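Small Appliances, Close Up
README for the Grukwood tabletop set

Hello, and thank you for downloading this! It's a collection of photographs of household appliances sitting on ordinary tables, worktops and shelves, with a short written note for each one. If you love kettles, irons, hand blenders, radios and all the odd white plastic things that live at the back of a cupboard, you're in the right place. We certainly do.

The set has 1,171 pictures of 277 different objects. We started with the contents of our own kitchens and it got rather out of hand.

Contents of this file
Why we made it
What's in the folders
How the notes are written
The surfaces
Shiny things (please read this one)
Buttons, labels and cables
A sample entry
Known problems
Sharing and credit
Changes

Why we made it

Most pictures of appliances come from shops. They float on a pure white background, lit from everywhere at once, with the lead tidied away and no sign that anybody has ever plugged the thing in. They're fine if you want to buy a toaster. They're not much use if you want to know what a toaster looks like on a table at four in the afternoon with the window behind you.

Khải Hồ and Lụa Đỗ began taking pictures for a repair guide they were writing, and found that the part people asked about most was never the insides. It was "which bit is the button?" or "is there meant to be a sticker there?" So we kept going with the outsides. Ends, caps, seams, feet, vents, the place where the cable goes in. We find all of it fascinating, and we hope some of that rubs off.

People have used earlier versions for drawing practice, for a school project on reflections, for writing clearer instruction leaflets and for testing software that has to pick out objects. All of these are welcome. If you've done something else with it we'd love to hear.

What's in the folders

kitchen: kettles, toasters, blenders, scales, sandwich presses, coffee grinders. By far the biggest folder.
laundry: irons, steamers, fabric shavers.
desk: lamps, small printers, laminators, speakers, chargers.
bathroom: hairdryers, clippers, toothbrush stands.
unsorted: anything we couldn't agree on, or where the picture is too close for us to want to name the object.

Please don't skip the unsorted folder! It has some of the nicest pictures in it. Tài Hồ argued hard for keeping it when the rest of us wanted to delete it, and he was right. A close view of one end of something can tell you a great deal about how it's put together, even if you couldn't say from the picture what it's for.

Each folder has a plain text file called notes, with one entry per picture, in the same order as the pictures. There's also a file called surfaces at the top level, explained further down.

How the notes are written

Every note was written by one person and read by another. We don't use a fixed word list. We tried one in the first version and ended up with 29 different terms for the lid of something, half of which only made sense to Lợi Bùi.

What we do ask of a note:

Start with the main object and its colour.
Give the general shape in everyday words: long, rounded, boxy, flat, tapered.
Mention controls, labels and cables if they can be seen.
Name the surface underneath.
If you aren't sure what something is, use a broader word. "Appliance" is a perfectly good word and we use it a lot.
Don't guess at what's inside, how old it is, or whether it works.

Text on labels is copied only where the writer could read it easily. Where it was too small, the note says so and leaves it there. We had a go at enlarging and guessing at the tiny ones, and the guesses were terrible (one of them turned a voltage into somebody's surname), so they've all been taken out.

The surfaces

This was a late addition and it has become our favourite part. The table matters so much! A white object on a white worktop nearly vanishes along its lower edge. Put the same object on honey-coloured wood and the whole outline jumps out at you.

The surfaces file sorts pictures into wood, stone, metal, painted, fabric and other. Wood is split again by colour (pale, warm, dark), and there's a column for whether you can see the grain and which way it runs compared with the object. A grain that runs on the diagonal can make the object look as though it's been set down at an angle when it hasn't, and the other way round. Khang Đinh filled in that whole column over a single August and we are still grateful.

We haven't tried to say what kind of wood anything is. From a photograph you usually can't tell real oak from a good printed top, and it would have been guesswork.

Shiny things (please read this one)

Lots of small appliances have a polished panel somewhere. It looks smart in the shop, and at home it becomes a mirror that picks up everything near it: windows, lamps, hands, shelves, packaging with writing on.

For this set we decided to leave reflections exactly as they are. No cleaning up, no polarising filter, no cloth hung behind the camera. They're part of how these objects look, and working out which marks belong to the panel and which belong to the room is a lovely little puzzle.

The rule in the notes is simple. Anything on the surface itself goes under "on the object". Anything the surface is reflecting goes under "in the reflection". Highlights go under "light". If you're adding notes of your own, do please keep these three apart. The commonest mistake in version one was reflected lettering being written down as a brand name on the appliance. We found it again and again, and we'd all made it.

Curved panels are harder. A long, gently bowed one will squash a whole room into a strip, and dark shapes near the end could be almost anything. "Dark shapes" is enough in that case.

Buttons, labels and cables

Three small things, each with its own tag, so you can pull out all the pictures that have them.

button: any control you'd press. We note its shape, colour and whether there's a symbol. We don't say what it does unless there's a word on it that tells you. A small white mark on a black button can be clear in the hand and quite unreadable in a photo.

label: stickers and printed plates, including warning labels. Colour first, then where it sits. Yellow ones stand out beautifully against grey plastic and are a great place to start if you're practising finding small details.

cable: any lead you can see, attached or otherwise. Use "enters at" only where the join is in plain view. If the cable disappears behind or beneath something, the note should say that it ends near it. There are plenty of pictures where a lead looks plugged in and might just be tucked underneath.

A sample entry

From the unsorted folder. This one has a button, a label, a cable, a mirror panel and warm wood all together, which makes it a good one to try first.

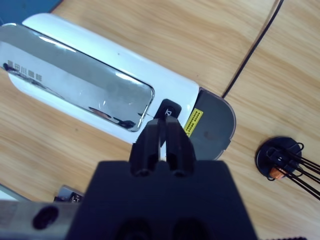
White appliance with a mirror-like silver panel and a dark grey end cap, on a honey-coloured wooden table.

And the entry that goes with it in the notes file:

object: appliance, white, long and rounded
on the object: glossy silver panel in the top face; small black button, rounded square, white symbol; dark grey rounded end cap, matt; small yellow warning label on the cap, near the white body
in the reflection: a row of dark characters; dark shapes towards the lower end
light: bright white streaks across the panel
surface: wood, warm, grain visible, wavy, diagonal
cable: thin, black, ends near the end cap
label text: too small to copy
tags: button, label, cable, mirror, wood-warm

We're very fond of the change from glossy shell to matt cap on this one. It's the kind of thing your eye slides straight past until you try to draw it or describe it, and then you can't stop seeing it on everything in the house.

Known problems

The kitchen folder is far too heavy on kettles. We like kettles.
White and black objects outnumber every other colour. Bright ones are rare and we'd be glad of more.
A few notes in laundry still say "silver" where they mean pale grey plastic. Being fixed.
Older notes don't always keep reflections apart from the object itself. Anything marked v1 should be read with that in mind.
The Idik and Gresten lists at the end of the surfaces file use their own names for wood colours. Use the column headed "ours" if you want them to match.

Sharing and credit

You may use, copy, change and pass on the pictures and notes, for teaching, research, art or anything else harmless. Please credit it as "Grukwood tabletop set" and say which version you used. If you correct a note, send it to us as well so that everybody gets the benefit.

If you'd like to contribute pictures, the things we want most are ends and undersides, on tables that people really use. Crumbs are fine. Please don't send catalogue pictures or anything with a person's face in it, and check any shiny panels for addresses before you send them over!

The long-term plan is 3,000 pictures, with the bathroom and desk folders brought up to the size of the kitchen one. No promises as to when.

Changes

v3: surfaces file added. Reflections split out in all new notes. Unsorted folder kept.
v2: fixed word list dropped. Guessed label text removed. Brouwer pictures merged into kitchen and desk.
v1: first version, kitchen and laundry only.

Notes written by Tài, Khải, Lụa, Lợi and Khang. Spelling is British throughout, apart from wherever Lợi has been at it.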